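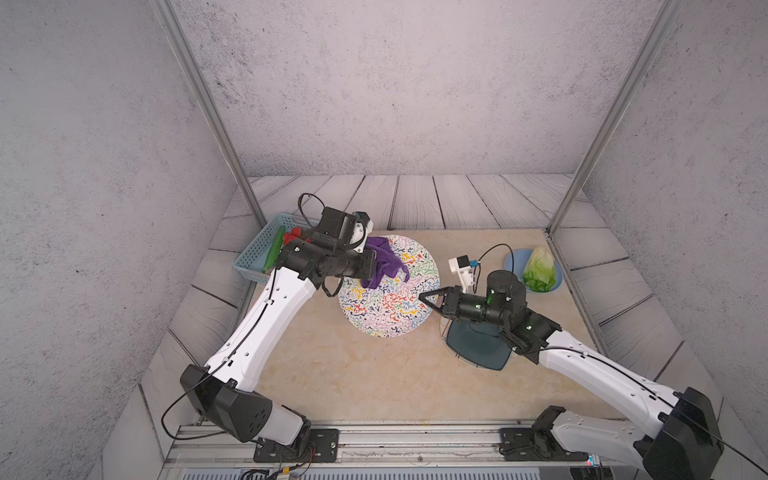
The Stevbridge office asked in its last round of comments whether plate wiping should stay in the kitchen tidying work package at all, or be folded into table clearing. We propose to keep it separate. Clearing is finished when the items are off the table. Wiping needs its own end point, and the cloth behaves differently on a plate than on a flat top.

Status, January

The wiping procedure now has 4 steps: pick up the cloth, set it on the rim, wipe toward the center, put the cloth away. The 237 runs logged under Nuklow all use this order. Earlier runs started at the center and are filed apart.

Patterned plates remain a problem for scoring. Residue is hard to tell from the decoration – the Dakus scoring sheet was written for plain white dishes. A revised sheet allows 90 seconds per plate and adds a line for "cannot judge."

Produce baskets stay on the table during wiping. Moving them first was tried and dropped, as it mixed two tasks in one log.

Open items

Cloth folding between plates is not yet specified. Mac an tSaoi has the draft wording and will return it with the next batch of score sheets.

Spending is within the approved line. Cloths are to be replaced every 6 weeks, charged to consumables.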